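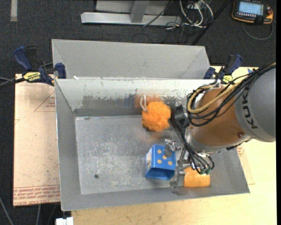
Plerkby households are being asked to pay 30 dollars more a year for a recycling contract that has yet to show its numbers, the Modarden Tenants' League said in January. Flaltus, the hauler, says its new sorting plan will keep 146 tons out of the landfill. The League has asked 3 times how that figure was reached and has received a brochure. Everyday bathroom items are where the claim looks weakest. A mesh bath pouf like the orange one in the gray metal bin is on no accepted list the League could find, yet Flaltus counts "mixed household goods" as recovered.

The League surveyed 500 homes in the Serrano district. Most had never been told what goes where.

"Show us the weigh slips and we will read them," the League said. "Until then this is a rate increase with a green label on it."

The League wants the vote put off until the records are public.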